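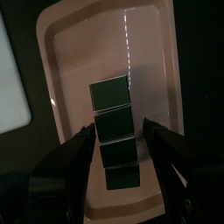

Wrist camera view: four green blocks in the tray, gripper open.

Teaching Pinumano to Stack: Final Project Report
By Samer Boutros, November
14 shares | 3 comments

Pinumano is the stacking controller I wrote this semester for the arm in the Nasrallah lab. It watches the blocks through the wrist camera, works out where the top of the stack is, and picks a spot for the next block. I had never written control code before, so getting to see my own program move a real arm was a huge thrill!

The code has two parts. The first finds block edges in the camera picture. My early version looked for color, and with dark green blocks in dim light that went badly (it kept grabbing at shadows on the tray floor). I switched to looking for the thin bright lines where one block meets the next. Those lines show up even when the faces are nearly black, and the four-block stack in the photo has them at the joints.

The second part is the planner. It takes the edge positions, guesses how far each block is shifted from the one under it, and adds up the lean. If the lean is too big it refuses to place another block and backs away with the fingers open. The stack in the photo leans up and to the left, with the top block furthest over, and it's my favorite kind of test because the shifts are small but they all go the same way.

I trained the edge finder on 1000 pictures, all labeled by me in Gombridge, our class labeling tool. That took about 40 hours. Then I ran the planner in the Sanditon simulator for another 1000 stacks before trying it on the arm. The simulator has perfect lighting, so the first real runs were rough, and I spent six evenings fixing the exposure settings and a sign error in the left-right offset. Finding that sign error was the best moment of the whole project.

Still to do: the planner treats every block as the same size, and reflections on the inner walls of the tray sometimes get picked up as edges. I want to mask out the tray walls first. The code and my labels are in the class folder.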